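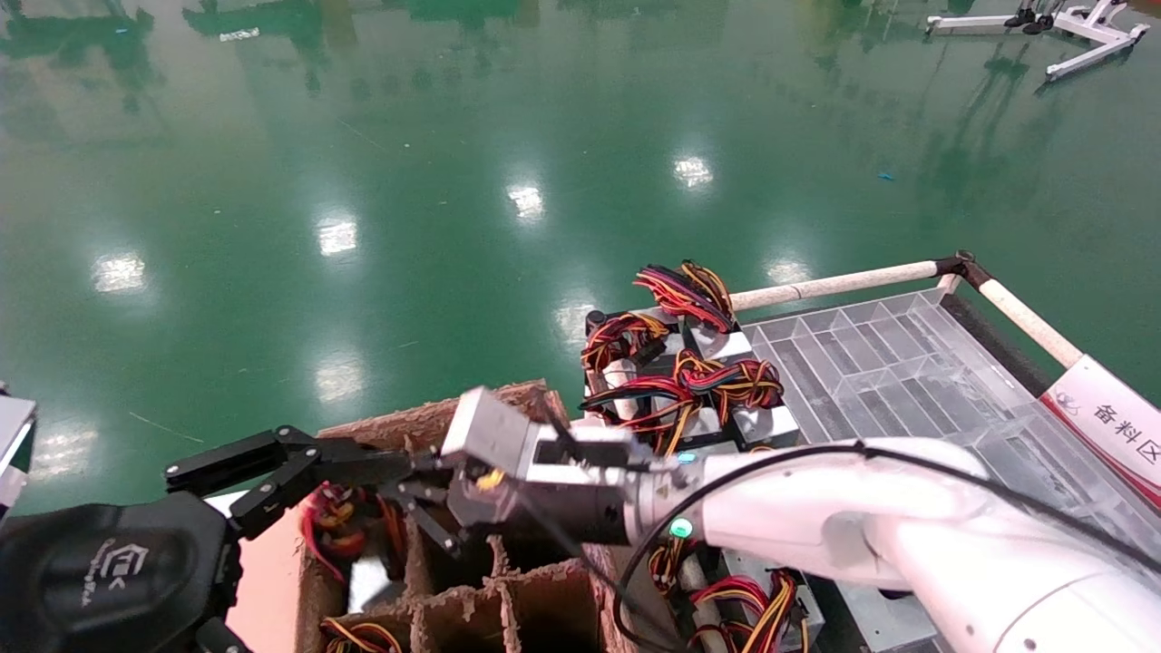

I have been sorting small parts for most of my adult life, and I still get it wrong about once a year. The last time was in April, when I ran out of places to put things and started stacking power supplies on top of each other on a shelf in the garage. If you have done this, you know what the wires do. The ones on the dark metal tray next to the clear divider tray are the same kind of trouble, with red, yellow and black strands looping up over the top and more of them lying across the front. Pick up one unit and you are likely to get its neighbor too.

So this post is about how I reorganized my own parts area. It took longer than I planned and cost more than I planned, but it's done.

I repair bench equipment and old desktop computers, mostly for people in town and a few who ship things to me. Power supplies come in faster than they go out. I had 25 of them on that shelf when I started, plus a box of loose cables, plus the screws and connectors that I kept in coffee cans. The coffee cans were the first thing to go. You can't see into a coffee can, and I always wanted the thing at the bottom.

I replaced them with clear plastic trays with dividers. I bought three from Jelen and one from Ometent to compare. The Jelen trays have taller walls and don't slide around on the bench. The Ometent one is lighter and its dividers come out, which I thought I would like. I don't. They come out when I don't want them to, and then the washers mix with the lock nuts. I use that one for fuses now, where it matters less.

For the power supplies I tried a few things. Rubber bands work until they dry out. Zip ties hold well but I have to cut them every time I test a unit, and I nicked a wire doing that. What I settled on is hook-and-loop strap, the kind on a roll. I cut it to length, wrap the bundle once near the unit and once near the connectors, and lay the whole thing flat with the wires all pointing the same way. One layer only. Helmut Schmieder, who taught me most of what I know about bench work, used to say one layer and I used to ignore him.

The roll of strap was 900 inches, and I have plenty left.

The other change was giving the area a name. My friend Kiprono Rugemalira works in a shop where every zone has a sign on it, and I like the sign by those trays, with the red band and "备料区" on it. It means material preparation area. Mine says PARTS PREP on a piece of painted board. It sounds like a small thing, but I have stopped leaving the drill there. My wife has stopped leaving the mail there.

I also looked at doing the floor. A glossy green epoxy like that one would make a dropped screw a lot easier to find than my bare gray concrete does. I got a quote of $1,000 for the garage, with the prep included, and decided to wait. In the meantime I put down a light-colored mat under the bench. It catches maybe half of what I drop.

Still to do: label the trays on the short side as well as the front, test the older units and get rid of the dead ones, and find a home for the Zernari meter, which doesn't fit in anything I bought. I will post again when the labels are on.

Filed under: Garage & Bench, Storage, Small Parts

Journal > Workshop > Sorting the power supplies

Contact | Copyright, all rights reserved | Back to top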